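CHAPTER 6
Where Things Live: Desks, Shelves and the Stuff We Leave on Them

What this chapter covers
How a working surface fills up
Home, visiting and stray objects
Stands, racks and other small helpers
Drinks and electrical things on the same desk
Practical task 6A: the 14-day desk diary

Think for a moment about the desk or table where you do most of your work. Try to picture it without looking. You will probably get the large things right straight away, the keyboard or the lamp or the pile of folders, and then you will slow down, because the smaller things are harder. Was there a mug? Were there two? Is that charger still there, the one that belongs to a phone you gave away last December? Most of us know our desks much less well than we suppose, and I include myself in that. When I first tried this exercise with a class I went back to my own office feeling rather pleased with my answers, and found a jar of marmalade behind the printer.

In the last chapter we looked at cupboards and drawers, where things are put away and (with any luck) stay put away. A desk is a different sort of place altogether. Things come and go on it all day long, and some of them come and don't go. Fikri Saragih, whose small study of shared offices at Pritley we shall be using a good deal in the pages ahead, calls this "settling". He asked 37 people to keep a note of everything that arrived on their desks and how long it stayed there, and he was kind enough to let us borrow both his records and his three words for sorting them, which I have found very useful and which my students tend to go on using long after the course is over.

A home object is one that lives on the desk and is meant to. A visiting object is there for a short while and has somewhere else to go: a parcel, a library book, a plate from lunch. A stray object has stopped being a visitor without ever having been given a home, and it is the strays, more than anything else, that make a desk feel full. You can't always tell them apart by looking, of course. A screwdriver may be a home object on one person's desk and a stray on the next, and the only way to find out is to ask the person who works there.

Drinks are a lovely case to begin with, as they can be all three. A bottle you open at eleven and finish by noon is a visitor. The empty one that stays until the end of the month is a stray. But suppose someone gives their bottles a proper place, some kind of rack or stand where they can be kept together and reached without moving anything else. Now they are home objects, at least until they are drunk, and the rest of the desk can get on with its own business. On the white desk we shall come back to several times in this chapter, two bottles with pink caps are kept in a clear acrylic stand, with a third, matching bottle upright beside them. The keyboard and the electrical bits and pieces share the same surface — a small circuit board with a glowing red light among them — and so the question of what goes where matters rather more than it would on a kitchen table.

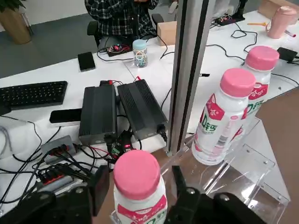

6.1 Three questions to ask of any object

Before you move anything, and I do mean anything, stop and ask three questions about it. It feels slow at first, and you may well get impatient, but after 30 objects or so you will find that the answers come almost by themselves.

Who uses it? On a desk of your own this is easy enough. On a shared desk it can take a whole morning, and some tact.

How often is it picked up? Something used every hour should sit within easy reach of your hand. Something used twice a year should not be on the desk at all, however handsome it is.

What is it next to? This is the one people forget. A liquid beside a notebook is a small risk, and a liquid beside bare wiring is a bigger one, so a bottle needs a steady place to stand and a cap that is screwed down properly. Paper next to a fan will travel. Keys next to a keyboard will be pushed under it, sooner or later, and you will be late for your train.

Write your answers down as you go along, on paper if you can. The Povness chart at the back of the book has 90 rows, plenty for most desks, and you are welcome to copy it as many times as you like. Leave the last column blank for now. We shall fill it in together in section 6.4, once we have talked about stands and racks.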